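Torimetti Rulema 80 Portable Movie Screen

I've had the Rulema 80 in my own backyard every weekend since May, and I'm a bit in love with it! It's an 80 inch pull-up screen (there's a 70 too, if your patio is small like my sister's) and it goes up in one pull, no tent poles, no swearing. Dark scenes are where cheap screens let you down, and I ran a whole night of old submarine movies on this one and could still tell who was holding the periscope.

Weighs 38 pounds in the bag, so I wheel it out. The bag has wheels, thank goodness.

What I'd change: the feet are short, so in wind I put a sandbag on each one. And the black border picks up lint like crazy – keep a roller handy.

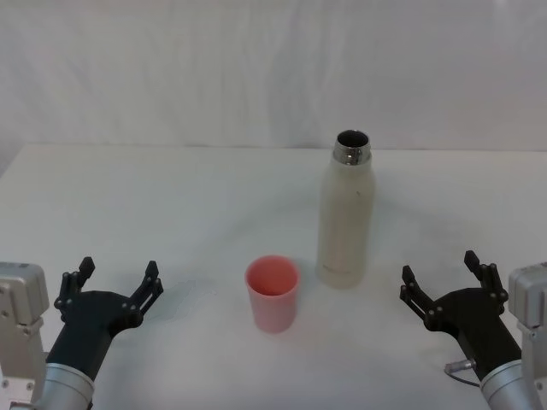 Marsden wrote in to say the 80 works fine indoors too, but you'll want a high ceiling, and that the top bar squeaked until it got a drop of oil.

Ships from our Urkport store. Spare carry bag, $40.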